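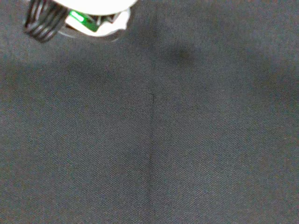 Our second-quarter report to the Tesfamariam fund covers the Bumau bench automation project at Tolton, and in particular the demonstration day we attended there as the monitoring partner. You asked us whether the next payment should be released in full. Our answer is that part of it should be held back until the project has some numbers of its own to show. The equipment itself is further along than it was in September, when most of it was still in crates, but it has the look of something people are still working on. A green circuit board sits exposed under the white housing at the gripper end, next to a coiled black cable, and the cloth on the bench has a line running down it that could be a seam or a fold. We have no objection to any of that at this stage. We do object to the words "bench-ready" in the invitation.

Home | Programs | Reports | Grants | Contact us
Search this site... Go

February 1, 2021
By the Baladdale monitoring office

What was promised

The funding agreement describes a robot arm that will take over routine transfers and simple glassware assembly in the Tolton teaching lab, freeing up technician time for work with students. The first milestone was installation. The second was a live demonstration in front of the funder's representatives. A third, due at the end of the coming quarter, is a supervised run of 200 consecutive operations with every failure logged.

Installation is done and we have signed off on it. The demonstration also took place, so on paper the second milestone is met. The agreement doesn't say what a demonstration has to contain, and we would suggest fixing that wording before anyone signs another one like it. 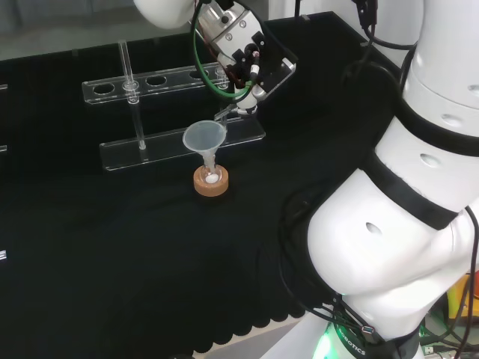
Our main difficulty with the session was that the tasks had been picked by the people giving it. We asked beforehand for a short list of operations drawn from the lab's ordinary week, and were told on arrival that the program for the day was already set. Visitors were invited to suggest changes at the end, by which time the hour was gone. A request to see the same operation repeated from a slightly different starting position was noted down, politely, and left for another day.

The presenter quoted a success rate of about 70 per cent from in-house trials. We asked what counted as a success and got two different answers from two members of the team. One counted any operation that finished without a stop. The other left out those where a person had nudged something back into place. These are very different measures, and until the project settles on one the figure shouldn't appear in your annual report or ours.

How the day was run 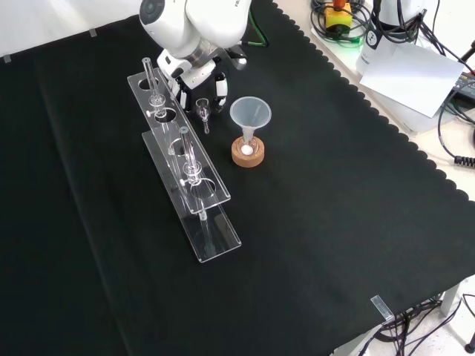

Technician time is the whole case for this grant, and it was hardly mentioned. Somebody has to lay out the bench before the arm can do anything, and we would like to know how long that takes. It's a fair amount of laying out: two clear racks side by side, a tube with a stopcock in each, a funnel in a cork ring, and the black cloth held down with metal clips. A technician who has done all of that has already handled most of the glassware. If the pieces also have to be put back in their starting places between runs, the saving claimed in the proposal gets smaller again. It may still be there, but we can't find it in anything we've been given.

On safety we were more comfortable. There's an emergency-stop style switch on a yellow box at the back of the bench, and the team gave a clear account of who is allowed near the arm and when. The cables could do with some attention. Several black runs hang down beside the table leg, and we have asked for them to be tied back before students are in the room. The written risk assessment reached us a day after the visit. It is thorough, though it was plainly written for the previous room and still gives the old door numbers.

Attendance was lower than forecast. Five outside visitors signed the book, against the dozen in the plan, and most of them already had some connection with the project. The afternoon session for local schools was put off.

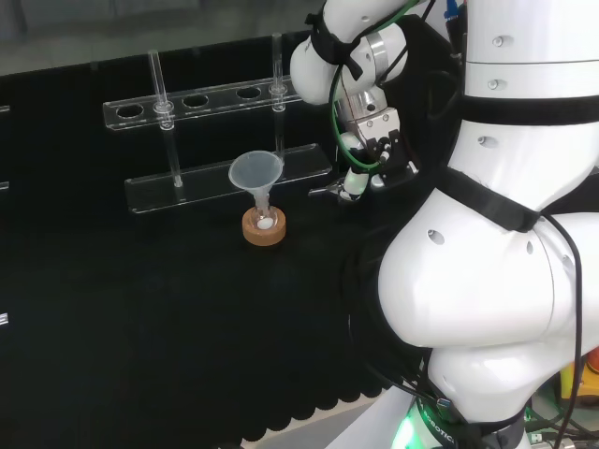 Spending is close to budget. The underspend on travel has been moved to spare glassware, which we approved, and the line for staff training hasn't been touched. That one bothers us. The technicians who are meant to inherit the system told us they had been given a tour and a login, and nothing more so far. The project lead's view is that training should wait until the software is stable. We think the people who do this work by hand every day would have picked up some of the problems earlier, and cheaper.

What we are asking for

We recommend releasing half of the next payment now and the remainder once the following have been received:

- one written definition of a successful operation, used in every report from here on
- a log of setup and reset time for each run, kept by the technicians
- a second demonstration, with the operations chosen by us on the morning
- dates for staff training
- a corrected risk assessment for the current room

The team has seen this list and has accepted all of it except the second demonstration, which they consider a poor use of their time before the 200-operation run. We disagree — the long run will be done without an audience, and we want to see an unrehearsed task first. A reply is expected within two weeks and we'll forward it as soon as it arrives.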